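Tuesday, May 5, 2026

Second day with the Povero handhelds and I'm warming up to them, finally! Yesterday I was still reaching for the old Flevov pair out of habit, so today those stayed in the drawer and I did the whole morning on the new ones. Same task list as before, cushions and soft stuff around the armchair, 14 runs per pair so the numbers line up with last week's sheet.

First impression is the weight. By run 6 with the Flevovs my wrists are usually complaining, and this time I got to the end of the set and only noticed my shoulders (wear something lighter next time, the lab was stuffy).
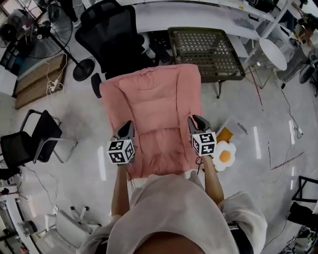

Tracking is where I'm still undecided. With my arms low and the fingers pointing down, the marker cubes hold up nicely and the poses come out smooth. Turn the wrists in toward each other and the right one starts jumping. I bumped the exposure down to 400 and that helped a bit, but I changed the lamp too, like a dummy, so I can't say which one did it. Redo that with one change at a time.

Finger tips: they slide on smooth upholstery more than I'd like. The Flevov tips grab better, no contest. Might try swapping them over if the screws match. Haven't checked.

Trorkellow export choked on run 11 again, same error 708. Restarting the controller cleared it, but that's twice now, so if you see it in Edwards please write down what you were doing right before. I've left the log in the shared folder.

Tomorrow: wrist-in poses again, old lamp back, then the tip swap.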